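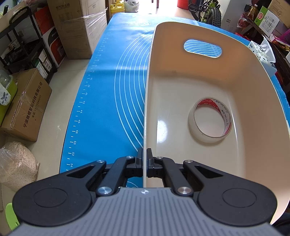
*Packing bench, beige bin on the blue mat, roll of clear tape inside.*

**Packers wanted — Cronin Street stockroom, starting August**

We need 2 people for the packing benches at Ballik. Soon as possible really. We sell craft and sewing supplies by mail — small orders, lots of them. Fall catalog goes out end of August and the phone starts right after.

Part time, 16 hours a week to start. More in the fall if you want it. Mornings, 8 to noon. Can't do afternoons, the truck comes and the benches get used for returns.

**What the job is**

- Pull the order from the shelves, check it against the slip
- Pick a box that fits. Not the biggest box
- Wrap anything glass or with a point on it
- Tape, label, onto the cart
- Refill your bin before you leave — tape, labels, marker, the good scissors
- Sweep under your own bench

On a normal day the room sends out around 154 parcels. Our record is 496, week before the holidays, and we don't plan on doing that again with the same number of people.

**The benches**

Each packer gets a bench, a cutting mat and a plastic bin. The bin is yours. Tape lives in the bin, not on the shelf, not in your apron pocket, not on top of the Povelon boxes where it rolls off the back and we have to move the whole stack. Bins have handle holes so carry it with you if you swap benches.

Mats have a ruler down the edge. Use it for cutting paper and for checking a box when the slip asks for a size. Please no box cutters on full pressure, we've replaced enough mats. No hot coffee on them either.

We use clear tape for most orders and brown paper tape for anything going in the big Komix cartons. You will get shown which is which. Two strips on the bottom, one on top, press the ends down. Fold over the end of the roll when your done so the next person isn't picking at it with a fingernail for five minutes.

**What we're looking for**

Somebody steady. You don't have to be fast the first week. Need to be able to stand for a four hour shift (there are stools, but most people end up standing) and lift a full carton onto the cart with a second person. Read a packing slip without guessing. If a slip makes no sense, ask — wrong orders cost us the postage both ways.

Experience in a mailroom or warehouse is nice, not needed. We've had good packers who came from bakeries and school kitchens. No degree, no resume needed, a few lines about yourself is fine.

**Pay and the rest**

Paid hourly, every two weeks. Rate depends on experience, we'll tell you the number on the first call so you don't waste a trip. First two shifts are training and they are paid. Free parking behind the building. Microwave and a fridge, label your lunch. Staff discount on everyting in the catalog exept clearance.

Closed-toe shoes please. Room gets warm in August, we have fans, dress for it.

**To apply**

Stop by the side door on Cronin Street before noon and ask for a form, or write to the stockroom at Ballik with your name, a phone number and which mornings you can't work. We'll call back either way. If you applied last year and didn't get it, apply again, we had one opening then.

Taking forms until both spots are filled.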